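3.2 Materials and Table Layout

The object set was assembled to cover the range of small household items that people sort, stack and put away on a flat surface. We began with a list of 51 candidate items drawn from the Tusico home inventory and reduced it by removing anything fragile, anything heavier than 500 g, and anything whose correct resting place was disputed by the two coders (Man-sik Yeon and Chae-won Ra). The remaining items were grouped into receptacles, flat goods, and small loose goods. A receptacle is defined here as any item that can hold another item without being closed. Drawers were counted as receptacles only when open, a rule that mattered more than we expected during coding and that is discussed again in Section 5.

Each layout follows the same plan. Receptacles are set in a single row along the back of the table, and the area in front of them is reserved for one flat item, which serves as the reference surface for the trial. The back row was chosen over a ring or a grid after a pilot in the Han room, where items placed near the front edge were often hidden by whatever was being moved at the time. With the row layout, the order of items from left to right can be written as a short string, and two layouts can be compared by comparing their strings. Spacing within the row was not fixed. Items were set by hand so that no two touched, and the gap was left to the person preparing the table.

The surroundings were kept dark and plain. Black fabric on the walls and ceiling reduces stray reflections from glossy plastic, and a black tabletop gives a consistent edge around pale items. The cost of this choice is that dark items are harder to outline. We kept several of them in the set regardless, as a set made up only of pale items would have overstated coder agreement. Figure 3 gives one layout from the October session.

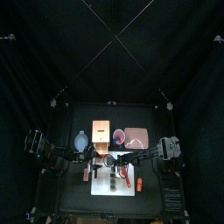 Figure 3. Layout with four items in the back row (light blue oval bowl, light wooden box with drawer, pink translucent cup, pink tray) and a white board as the reference surface.

Contents were treated separately from containers. When a receptacle held something at the start of a trial, the pair was entered as two items with a containment link, and the link was scored on its own line. A cup with an object in it therefore contributes three entries: the cup, the object, and the link. The same rule applies to shallow trays, although here the coders disagreed more often. An item lying across a tray may extend over the rim, and the coding manual in its first version did not say how much of the item had to be inside. The revised version counts an item as contained if its lowest point rests on the floor of the tray. Cords and other thin curled goods were the main source of difficulty under both versions - their shape changes with each placement, and a coder working from a single view has to judge contact along the whole length.

Color was recorded with a short list of plain terms (light blue, pink, white, light wood, black, gray) and no attempt was made to measure it. Translucent items were marked as such, and the color of anything inside them was recorded as seen through the wall. Yeon and Ra coded color independently and then met to settle differences. Most of these concerned pale shades under strong light, where a white or near-white surface can lose its visible texture. Flat white goods were the worst case. For these we relied on outline alone and dropped the surface finish field from the analysis.

3.3 Coding Procedure

The full corpus contains 2247 coded layouts. Each was coded once by the first coder and a subset was coded again by the second, without access to the earlier record. Coding was done in Eteo, using a form with one line per item and fixed fields for class, color, position in the row, state (open, closed, upright, tilted) and containment. Free-text notes were allowed but were not used in any of the counts reported in Section 4.

State was the field most sensitive to viewing angle. An upright box presents a clear front face, and a drawer at its base can be judged open or closed from almost any position above the table. A tilt in a round cup is harder to judge, and small tilts were recorded only when both the rim and the base were visible. Where they were not, the state was left blank, and blank states were excluded pairwise. We did not attempt to recover them from neighboring layouts in the same session, as items were sometimes reset between layouts without a written record.

Disagreements were sorted into 5 types following the Bralado scheme: class, color, position, state and link. Position disagreements were rare in the back row and concentrated in the front area, mostly where a small item lay at or beside the edge of the reference surface. The manual now states that an item is "on" the surface only if it is supported by it - overlap in the view alone is not sufficient. Earlier records were recoded under this rule before the agreement figures were computed.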